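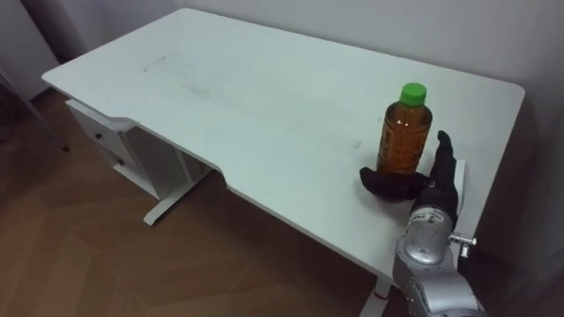
Sunee Paisan wrote in to ask whether a kettle with a temperature dial is worth the extra money if you mostly drink black tea, and I said I'd get to it once I'd had the Kudlow through a full summer. I've had it since December, so it's time.

Mar 18, 2020
45 comments

The Kudlow is a 1.2 litre gooseneck with a dial on the base and a hold button beside it. I paid $108 on sale; the regular price is $243, and I wouldn't pay that. It replaced a Ciron I'd used for years, a plain on-off kettle with a lid that had stopped closing properly.

Temperature control is good. I checked it against a kitchen thermometer at four settings and it was never more than two degrees out. For green tea and oolong the difference in the cup is easy to taste. For strong black tea I set it to 100 and leave it there, which any kettle will do.

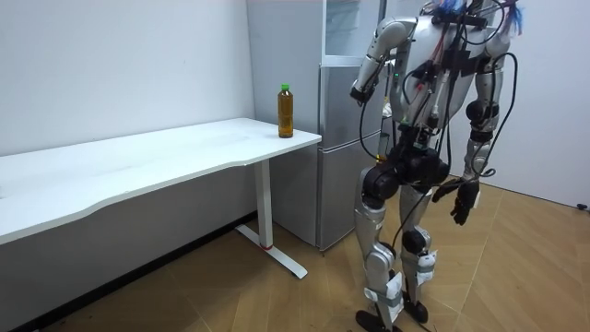
Does it pour fast enough for a big teapot? It's slow — count on about twice the time of a normal spout, and don't tip it past halfway or the lid dribbles.

The hold function keeps the water at temperature for half an hour, then shuts off with a single beep. There's no way to turn off the beep. The handle stays cool and has enough room for a large hand. The grey finish on mine has picked up a few fingerprints that need a proper wipe with vinegar, and the
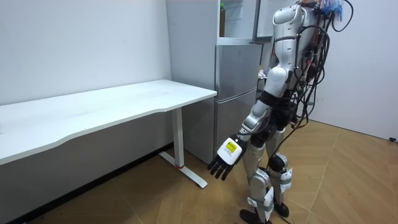

base has a shallow lip where water collects if you set the kettle down wet. I dry it with a tea towel when I remember.

Descaling is the weak point. The neck is too narrow for a brush, so you have to boil citric acid and pour it through. Our water is hard and I do it every three weeks. The Ciron took a sponge and a minute of my time.

The cord is short as well, and stores under the base in a channel that won't hold the plug. 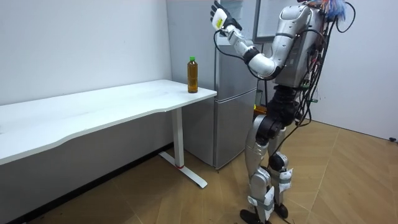
Thanakorn Klinhom says his cord was the same and that the seller sent him a longer base, no charge, when he asked. I haven't tried. Mine lives next to the power point.

For black tea only, keep what you've got. For greens and pour-over coffee, buy it on sale. I'd give it seven out of ten, and eight if they fix the lid.

Shares: 8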